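Stoltix Automation
1/ Members regularly ask whether machines are ready to take on household and shop-floor chores. Our position, following the Gomance bench review, is that they are ready for some, under supervision.

2/ Placing a lid on a container is a useful test. A person does it without thought. A two-armed system must locate the rim, centre the lid and judge how hard to press.

3/ In our February trials, lidding was attempted 60 times and completed without help in 40. A trial ended after 30 seconds whether or not the lid was seated.

4/ Repetitive work in a fixed layout is the stronger case. The Jadoon packing line is organised this way and was our reference for shop-floor tasks.

5/ Kitchens are harder. Benches are cluttered, lighting changes through the day and no two cupboards are alike. We do not recommend unsupervised home use at this stage.

6/ The Ruveck report, drawing on 2,000 logged attempts across all chores, will be released to members shortly. Questions may be sent through the enquiries page.

7/ Bench work at the test site:

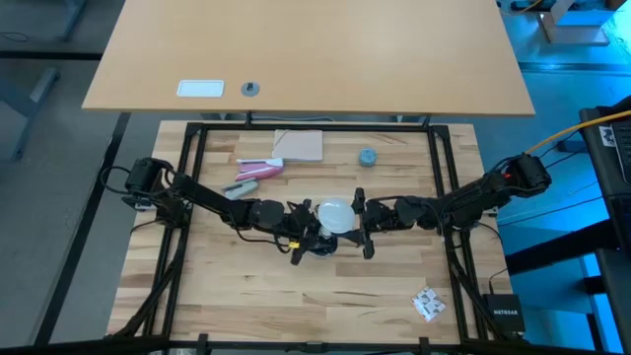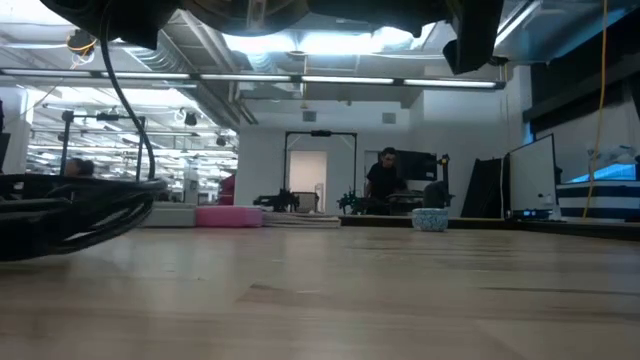

First picture: two arms and a round white lid or shallow dish. Second picture: across the tabletop to the room behind.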